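This site uses cookies to remember your settings and count visits. Accept all / Manage choices

Table Tasks: Gallery

Mabula is a study of how a robot arm handles dishes when the table around them is not tidy. It started at Cirnness as a narrow question about plate placement and grew once we saw how often a nearby object changed the outcome. The method is described in our report. What follows is a gallery with short notes, put together for people who asked what the work looks like from day to day. Most of the notes concern the table, because the table is where most of the effort goes.

The setup

The arm is run by a policy trained on human demonstrations. An operator drives the arm by hand controls through a complete task, and the recording becomes one training example. The main set has 2145 demonstrations. A smaller set of 445 was kept out of training and used only to compare versions. All of it was collected on one table with one fixed camera, which limits what we can claim about other rooms and other furniture.

Lama Karam wrote the collection protocol and ran most of the sessions. Her rule was that an operator could not rearrange the table to make a demonstration easier. If a block was in the way, the operator had to go around it or move it with the arm. This made collection slower. Early demonstrations recorded before the rule came in were thrown out.

The task

Each episode has a written instruction, such as "put the plate in the rack" or "put the yellow cube next to the white cube." The policy gets the instruction and the camera view. It does not get a list of objects or their positions. An episode counts as a success only if the named object ends up where it should and no other object has been knocked over or pushed off the table. A plate that goes into the rack but dislodges one already there is a failure.

We use 19 layout families. A family fixes which kinds of objects are present and which side of the table the rack is on. Within a family the positions change every time. The operator places the objects from a random draw and does not correct the result for looks.

What goes wrong

Plates lying flat are the hardest thing on the table. The fingers have to get under or around the rim, and a plate tends to slide when it is touched off center. The first version of the policy pushed plates forward until they hit something. We added demonstrations in which the operator misses the rim, backs away and tries again. That helped more than adding clean demonstrations did, and it is the main result of the report.

Dark wire on a dark table is the second problem. The rods of the rack are thin and there is little contrast behind them, so the policy is often unsure where the base ends. It does better when plates are already standing in the rack, probably because they give it a cue for angle and height. We tested this by running the same instructions with the rack empty and with plates in it. The gap was clear for racking and absent for everything else.

Nested objects are the third. When one item sits inside another, an instruction naming the inner item should leave the outer one where it is. The policy often grabs both. We have no good fix yet. Changing the wording of the instruction made no difference.

The tabletop

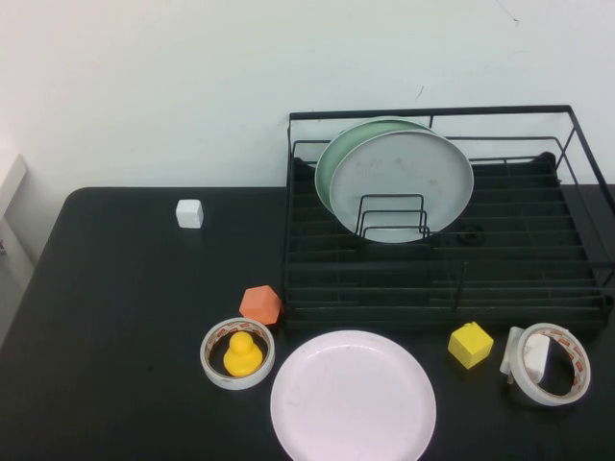
A mixed layout with the rack at back right. The yellow duck sits inside a flat roll of tape, and a white plate lies flat at the front.

Notes on this kind of layout: racking the flat plate means clearing the yellow cube and the upright tape roll on the way, then finding a place beside the plates that are already standing. Picking out the duck is a nested case. The white cube, alone toward the wall, is the easy target, and we use instructions like that one as a check that the arm and camera are working as they should before a long session.

How runs are scored

Two people score every run from video, separately, without knowing which version of the policy they are watching. When they disagree, the run is watched again with Lama and a decision is written down with the reason. Most disagreements were over plates that leaned in the rack without dropping fully between the rods. We now score those as failures. The earlier numbers were redone under the same rule.

Versions are named. Molero is the baseline, trained on clean demonstrations only. Nukent uses the same network and adds the recovery demonstrations. Both were given the same amount of training time, and each layout was reset from the same draw for both.

Next

Collection starts again in December with a second rack in a lighter color. The table stays the same so that the rack is the only change. Glasses are planned after that, once the fingertips have been replaced. Notes will be added to this page as the sessions are finished.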